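Costent Renews Reality Competition for Second Season

Costent has ordered a second season of "The Long Table," the communal living competition that ended its first run in May, the network confirmed this morning. Production will move from the original Dunmore site to a larger property at Garnilham, where contestants will live and compete for 40 days.

The renewal had been expected. The first season built its audience slowly, and the finale, in which Terence Mellor lost the last challenge to Celeste Figueiredo by a single point, was the most watched episode of the run. Figueiredo will return in the new season as a mentor and will take part in the opening week. She will have no vote in eliminations.

"We are pleased to bring the program back with its format intact," said Marisa Lombardi, head of unscripted programming at Costent. "Viewers responded to the pace of the show and to the people in it. We have been careful with both."

The principal change concerns the nightly vote. In the first season, contestants voted in private and the results were read aloud at dinner. Under the revised rules, each contestant will declare a vote in front of the group, and any two contestants may jointly overturn one result during the season. The network said the rule was tested during a practice week with former contestants – among them Mellor, who has also been engaged as a consultant on the physical challenges. 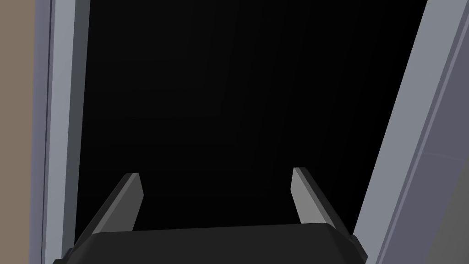
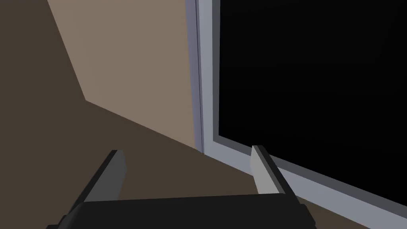
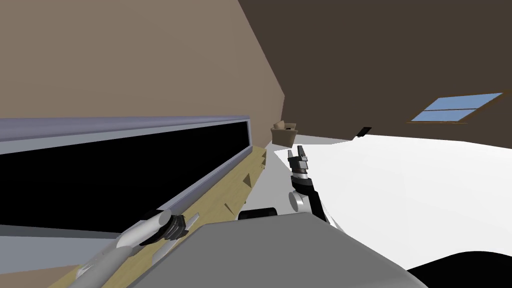
Casting opened last month and has closed. Costent received 1,273 complete applications, of which 366 were advanced to a first interview. The final group will be announced two weeks before the premiere. Applicants who were not selected will be notified by email and may apply again for any later season. The network does not give individual feedback on applications.

Bradley Sugden remains as host. Jarmila Kratochvíl, who directed the final four episodes of the first season, takes over as series director and will supervise filming at Garnilham from the first day. The production company, Gresum, will again provide the crew and post-production.

Tickets for the live finale will be offered by drawing to residents of the Garnilham area before general release. The venue holds over 2,000 people. Registration for the drawing will open once filming has begun, with a limit of two tickets per household.

Episodes will air weekly at 8 p.m., with an extended recap program on the night of each elimination. The first season remains available on the network's streaming service, including the reunion special and the two episodes that were held back from the original broadcast schedule.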